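Der Korb auf dem Küchentisch

Eigentlich wollte ich am Samstagvormittag – oder was ich in diesen Wochen für einen Samstag halte – nur schnell die Frischhaltefolie suchen. Eine halbe Melone lag angeschnitten auf dem Brett, und ich dachte, das dauert ja nicht lange. Eine Stunde später saß ich auf dem Küchenboden, die große Schublade neben mir, und sortierte Gefrierbeutelclips.

Ihr kennt bestimmt diese Schublade. Bei uns ist es die dritte von oben, die breite unter dem Besteck, und da wandert alles rein, was man abrollt, abreißt oder irgendwo drüberzieht: Alufolie, Backpapier, Müllbeutel, Butterbrottüten, dazu Gummiringe, die schon ganz brüchig sind. Sie klemmt, seit wir hier wohnen. Man muss sie erst ein Stück anheben und dann mit Gefühl ziehen, und wenn die Backpapierschachtel hochkant steht, geht gar nichts mehr (dann hilft der Kochlöffel, flach durch den Spalt geschoben).

Gefunden habe ich unter anderem: eine Packung Muffinförmchen mit Osterhasen, den Deckel einer Dose, die wir längst weggeworfen haben, einen Kassenbon über 21 Euro aus dem Gartencenter und drei angefangene Rollen Alufolie. Drei! Ich kaufe offenbar jedes Mal eine neue, sobald ich die alte nicht auf Anhieb sehe. Beim Backpapier war es auch nicht viel besser.

Also habe ich alles rausgeholt und neu überlegt. Die Pappschachteln sind bei mir sowieso immer das Erste, was kaputtgeht. Die Zacken verbiegen sich, der Deckel reißt ein, und irgendwann liegt die Rolle nackt in der Schublade und sammelt Krümel. In der Speisekammer stand noch ein schwarzer Drahtkorb, in dem bis vor Kurzem die Zwiebeln gewohnt haben (die sind jetzt in einem Tontopf und machen dort einen sehr zufriedenen Eindruck). Den habe ich ausgewaschen und auf den Tisch gestellt, und dann kam alles, was eine Rolle ist, erst mal daneben und wurde einzeln begutachtet. Die Frischhaltefolie mit dem blauen Etikett durfte bleiben, gar keine Frage, die hatte ich schließlich gesucht.

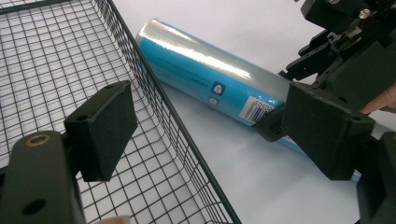
Yvonne Bunting schrieb mir dazu, sie würde Folie nie in einen offenen Korb stellen, weil der Anfang dann ständig irgendwo kleben bleibt und man ihn nie wiederfindet. Sie legt ihre Rolle in den Kühlschrank, ganz nach oben zur Butter, und schwört, dass sie sich kalt viel besser abziehen lässt. Außerdem solle ich mal ausrechnen, wie oft ich statt Folie einfach einen Teller auf die Schüssel legen könnte.

Tja, liebe Yvonne, das mit dem Teller mache ich ja! Jedenfalls meistens. Nur bei der Melone klappt es nicht so gut, die rollt mir dann im Kühlschrank herum und tropft auf den Käse. Und den Anfang finde ich wieder, seit ich ein Stückchen Kreppband draufklebe, das man umknickt, sodass eine kleine Lasche entsteht. Den Trick mit dem Kühlschrank probiere ich aber aus, das hat meine Oma nämlich auch immer behauptet, und ich habe ihr kein Wort geglaubt.

Der Korb steht jetzt im Regal neben dem Herd, auf Griffhöhe. Die Alufolie steht hinten, das Backpapier auch, vorne ist Platz für das, was ich fast täglich brauche. Die Müllbeutel sind unter die Spüle umgezogen, wo sie vermutlich von Anfang an hingehört hätten. Für die Clips habe ich ein altes Marmeladenglas genommen. Ein paar davon waren so ausgeleiert, dass sie nicht mal mehr eine Nudeltüte gehalten haben, die sind weg.

Und die Schublade? Die klemmt immer noch, auch leer. Ich habe die Schiene mit einem Lappen abgewischt und einen Tropfen Öl drangegeben, seitdem quietscht sie nicht mehr, aber anheben muss man sie weiterhin. Im Moment liegen nur die Geschirrtücher drin, und ich überlege noch, ob die großen Kellen dazukommen oder ob ich damit gleich wieder von vorne anfange. Falls jemand von euch weiß, wie man so eine alte Holzführung richtig in Gang bekommt – schreibt es mir bitte in die Kommentare, ich bin für alles zu haben, was ohne Bohrmaschine geht.

Die Melone haben wir übrigens zu Mittag aufgegessen, ganz ohne Folie.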